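Block Sets and Outlined Targets: Changes for September

The colored cubes have been moved out of the general parts cabinet and into the Rellia drawer. Sets are now signed out as sets. Loose cubes from older, incomplete sets stay in the cabinet and should not be mixed in, as their edge lengths differ slightly from the current batch.

The square outline on the white tabletop remains the target for sorting and placement work. A cube counts as placed when its whole footprint lies inside the inner edge of the black border. A cube resting on the border is logged as partial, and anything beyond it as outside. Color is recorded first, then position. Use form 2155 for both.
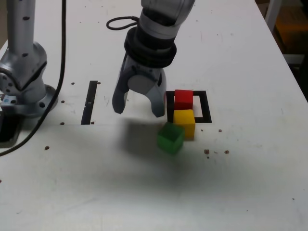 Logs from before the form change used "near" for partial placements. Sille Fogh is converting those entries and expects to need 2 weeks. Until then, please do not merge old and new sheets.

Wipe the tabletop with a dry cloth only. Solvent lifts the edge of the outline, and replacement takes 20 minutes plus a new alignment check. Requests for additional sets go to the Dhillon desk before noon.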